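Chapter 6
Contact Tasks and the Structure of a Trial

6.1 Introduction

Chapters 4 and 5 treated the arm as a positioning device. Given a target pose, the controller computed joint angles, the joints moved, and the error at the tip was measured with a dial gauge. That treatment is enough for the first semester of a student project, and many club teams never leave it. It fails once the gripper has to touch something small, rigid, and able to move when pushed.

This chapter follows the work of the Seol team, a student group at Bavine Technical College that adopted lock handling as its project for the Follum Challenge. The rules of the Follum Challenge allow a team up to 30 scored trials in one session. In each trial the arm must grasp a padlock, bring the key to the keyway, insert it, and turn it. Points are given per stage, so a run that ends with the key seated but unturned still counts toward the total. The task involves few parts and can be set up on any table. It also contains most of the difficulties found in larger assembly problems: thin parts lying flat, tight clearance, metal surfaces that reflect light, and a contact phase in which vision gives little help.

The team's log for the preparation period contains 2,455 attempts. Failures were sorted by stage, and the sorting was done by the same student, Eun-ji Yoo, throughout. Consistency of labeling is discussed in Section 6.5. For the present it is enough to say that a failure label is a measurement, and that two people using different definitions of "grasped" will produce two different data sets from the same runs.

6.2 Starting conditions

A trial begins before the arm moves. The position of each lock, its orientation, the state of its shackle, and the placement of its key all affect which motions are available. A lock standing upright presents two parallel faces to the gripper. A lock tilted on the table may present an edge, and a grasp on an edge tends to rotate the body as the fingers close.

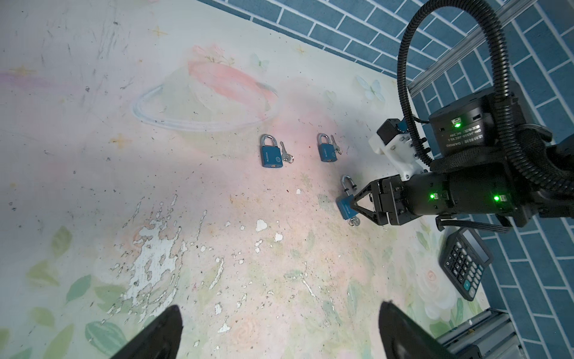 The orientation of the key matters as much as that of the lock. A key lying flat has very little height above the table, and the fingertips must either pinch it across its width or lift it by the ring. Both methods were tried by the Seol team. Pinching gave a better final alignment but required the fingertips to come almost into contact with the surface, where a small error in calibrated table height stops the motion. Lifting by the ring was more tolerant of height error and left the key hanging at an unknown angle, so that a second grasp was needed before insertion.

Two policies for choosing starting conditions are in common use.

Fixed placement. Every object is returned to a marked position after each trial. Results are easy to compare, and a change in success rate can be assigned to a change in the controller with some confidence. The controller may, however, come to depend on the marks.

Varied placement. Objects are set down within a stated region, with orientation left to the person resetting the table. More trials are needed before two controllers can be told apart. The results say more about competition conditions, where a judge sets the table.

The team used fixed placement until September and varied placement after that. The change lowered the measured success rate at the grasp stage, and the controller had not been altered. Readers should work through Problem 6.3 before deciding whether this was a loss.

6.3 Stages and stopping rules

A stage is a portion of the trial with a defined entry condition and a defined exit condition. For the key insertion stage, entry requires that the key be held and its tip be within 10 mm of the keyway. Exit requires full seating, or a stop.

Stopping rules should be written down before the first run. The Seol team used the Zullell control package, which lets the user set a force limit and a time limit for each stage separately. A force limit alone is not sufficient — a key can slide across the face of the lock indefinitely at low force. A time limit alone permits damage to the key. The team set the time limit for insertion at 9 seconds and found the force limit by hand, pressing a spare key against a clamped lock until it began to slip in the fingers.

Section 6.4 develops the contact model used during insertion, beginning with the planar case. Familiarity with the friction cone (Section 3.7) is assumed.

Course Notes in Applied Manipulation, Bavine Technical College. Revised April 6, 2024. All rights reserved. | Contact the department | Back to top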